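Kundel Supper Club: questions we are often asked

When and where do you meet?
We meet once a month in the hall on Jelten Road. Doors open at half past six and we sit down to eat at seven. There is no meeting in April, when the hall is used for the spring fair.

Do I need to be a member?
No. Guests can come twice before joining. Membership costs £26 a year and runs from the date you pay.

How many places are there?
There are 48 seats at each supper. Once they have gone, we keep a waiting list and ring people in order.

Do I have to bring food?
Please bring one dish to share, hot or cold. If you can't cook that week, shop-bought food is fine. Keep the packet or write out the ingredients so people with allergies can check them.

What is provided?
Plates, cutlery, water and tea. You need to bring your own serving spoon. Put your name on the bottom of any dish you want back. 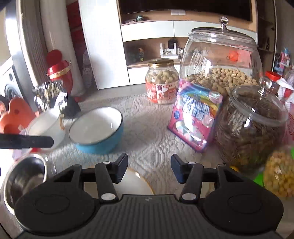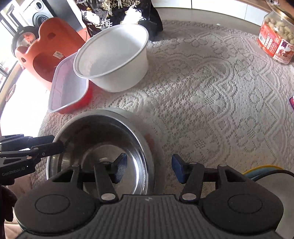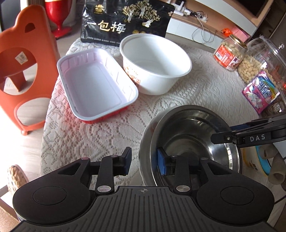

Photos: Eylül Türkmen / Kundel Supper Club

How do I clean a lace tablecloth?
Shake it outside first, then soak it in cool water with a little mild soap. Don't wring it. Dry it flat on a towel. Old or torn cloths should be washed by hand.

Can I heat my dish at the hall?
Yes. There are two ovens and one microwave. The ovens are busy from half past six, so arrive early if your dish takes more than ten minutes. Metal bowls must not go in the microwave.

Are children welcome?
Yes, with an adult. Under-fives don't need a ticket but do need to be on the booking.

What if I have to cancel?
Tell Akihiko Yokoyama at least 2 days before. Tickets can be moved to the next supper but not refunded.

I left something behind. Who has it?
Lost items go in the cupboard by the back door. Ask Evanthia Sfakianakis for the key.

Page last updated December 3, 2022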